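Notebook, 2/23/20
Grelholm robotics club, sorting project

Gripper work in the morning, recordings and labeling in the afternoon. Writing it all down tonight so whoever picks up the arm on the next build day has the state of things.

Gripper

The new fingers are on. These are the wider ones we cut from the second sheet, with the rubber strip glued on the inside face. The old pair held the wood test blocks fine but let go of anything with a slick wrapper as soon as the wrist turned. Glue had cured since the last session. Pulled on both strips by hand and neither one lifted.

Had to move the stop screw out two turns because the wider fingers were touching the base plate before they closed all the way. Closing is now clean from fully open to a gap thinner than a sheet of card. The left finger still has a little side play at the pin. I put a washer in, which helped, but the hole itself is oversized and the part should be cut again. Left a note on the drawing.

Servo was getting warm when it held a closed grip for long stretches. Changed the code so it backs off slightly once the current goes up and stays up. It hasn't dropped a block because of that so far, but I only tried the wood blocks and one full bar of soap.

Code

Kokine branch is merged into main. That's the one with the slower approach over the last part of the move. There were two conflicts, both in the settings file. I kept the new speed values and the old home position. If the arm parks crooked on start, that is where to look first.

The Zeman board lost its serial connection twice while we were running the approach test. Both times it came back after unplugging the cable. I swapped the cable and it ran the rest of the session without trouble, so the old one has tape on it now and is in the parts bin marked BAD. Please don't put it back on the bench.

Log files now start a new file for each run. Before this they were all going into one long file and it was a pain to find where a run began.

Recordings

For the Prulport entry the arm has to pick single items, tell one package from another and put each one in the right place. We chose soap packages because they are cheap, they come in different colors, and the wrappers are shiny enough to be a fair test. The rules allow recorded human demonstrations as training material, so we have been collecting those as well as runs from the arm. Target is 300 clips before we train again in April.

Setup was a round glass table with the single packages and one strapped block of bars on it.

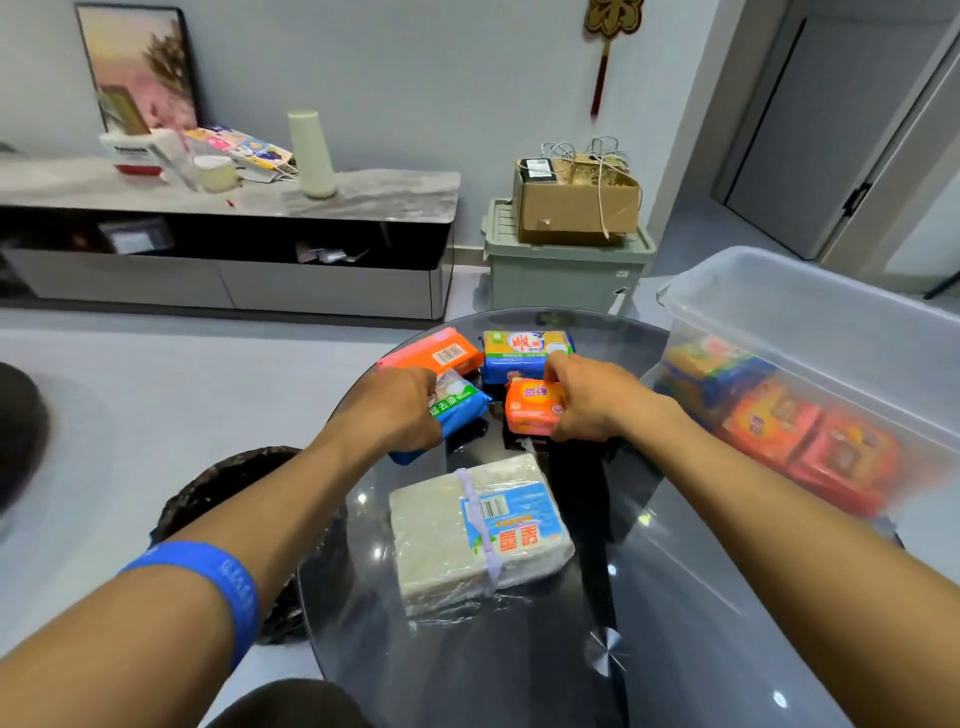 Packages on the glass table, one in each hand.

Labels for this batch go by main wrapper color: blue/white, orange/yellow, orange/pink, yellow/blue. The strapped block gets its own label, "bundle", and should not be counted as a single. I went back and forth on whether to label the ones in the clear box too. Decided no, they are too blurred through the plastic, and the labeler was drawing boxes all over the place when I let it try.

The ceiling lights reflect in the glass as small white dots. The color filter picks some of them up as bits of white wrapper. I raised the minimum blob size to 15 and most of the false hits went away — check this against the older clips before we keep it, since those were done on the wood bench.

Orange/yellow and orange/pink are getting mixed up when a hand covers part of the front. May need to use the shape of the panel as well as the color.

To do

Cut the left finger again with a smaller pin hole.
Run the grip test on wrapped soap, wrist turned both ways.
Try a plain cloth over the glass and compare the false hits.
Rerun the older clips with the new blob size.
Order one spare serial cable.
Copy today's clips to the club drive. The laptop is nearly full.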